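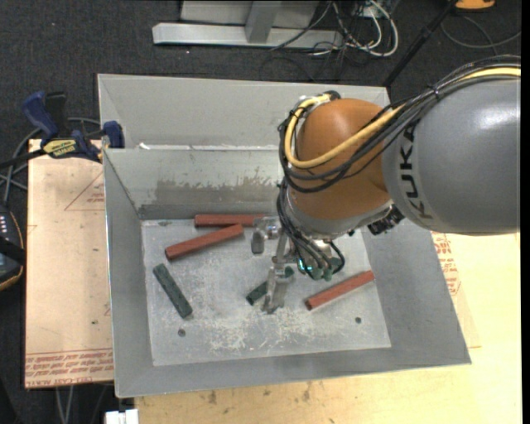
3.2 Blocks and Bin

The layouts in this study are made up of plain rectangular blocks lying loose on the floor of a bin. We chose blocks over mixed household items so that the position of each object could be written down with few numbers. A block resting on a flat face needs a point on the floor and one angle. A block leaning on another block or on a wall needs a second angle, and we record the contact as well.

The full collection holds 1,658 layouts. Of these, 155 were set aside before any analysis because a block stood on end, a case our coding sheet did not cover. Each remaining layout was coded by two readers working apart. Where they disagreed on whether two blocks were touching, the layout was looked at again and the looser label, "near," was used. Most disagreements were of this type. The readers rarely differed on color or on the side of the floor where a block lay.

Color carries no meaning for the resting position and was kept only to tell blocks apart. In the Hestamska set, the older of the two we draw on, blocks were marked with numbers on one face, and the number was often turned down and could not be read. Plain red and green surfaces avoid this problem, although two blocks of the same color can still be mixed up when they lie close together. The darker green is also harder to code in shadow, and we return to this in Section 5.

Figure 2 gives a layout with three red blocks and two dark green ones in a gray sheet-metal bin. It has examples of the three placements we treat separately. One red block lies along the base of the far wall and is coded "wall." A second red block has its upper end close to the first and is coded "near." The third red block, on the right side of the floor, is by itself and is coded "open." The green block on the left slopes the other way from the two angled red ones, and the other green block, near the center, is partly covered. For partly covered blocks we code the angle from the ends that can be seen and do not estimate any contact along the hidden part.

Wall placements need some care. A long edge lying against the base of a wall fixes the angle of the block almost completely, so these blocks add little to the spread of angles. Following Sakai's notes for the Prereck series, we report them on their own line in Table 3 and leave them out of the angle plots. Blocks with one corner on a wall are kept in, as they can still turn.

Figure 2. Layout 99, with wall, near and open placements.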